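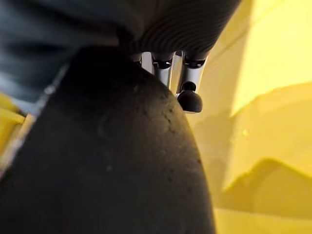

Page 5 of 33

bullgate_bench
August update on the shared workshop build! The hands finally have a proper job. We're calling the whole sorting setup Gazi now (Runa was the arm-only version, rest in peace), and the task is black shells, yellow shelves and a gray bin. I love watching those silver fingers come down on a shell – it's the first part of this build that feels like a robot to me and less like a pile of brackets.

torquewrench70
Looks great, but I still think five-finger hands are the wrong choice for this. A suction cup and a flat plate would do it for a tenth of the wiring.

bullgate_bench
You said that on page 3 too, haha. Sure, for one part. We want to swap parts without rebuilding the end of the arm every time.

Sunil Paul
With torquewrench on cost, with bullgate on fun. What are you using on the fingertips? Mine went shiny and lost grip after 3,000 cycles.

bullgate_bench
Soft black caps, the Aldale ones. Ask me again at 3,000! Here's the bin end of the job:
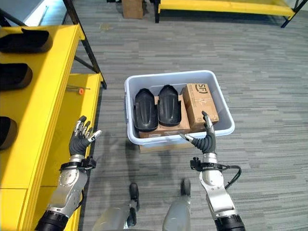
Right hand at the bin, left by the shelf, two shells standing in the cardboard tray.

torquewrench70
OK, the tray is smart. Slots do half the aligning for you. I'd tape that cable by the right wrist though, it's going to snag on the rim one day.

bullgate_bench
Fair, it's on the list. I want the slack for wrist roll, but maybe a spiral wrap.

Sunil Paul
Spiral wrap gets stiff. Try a braided sleeve and leave the loop a bit shorter.

torquewrench70
Still voting suction.

bullgate_bench
Noted, again! Sleeve ordered, will post the new routing when it's on.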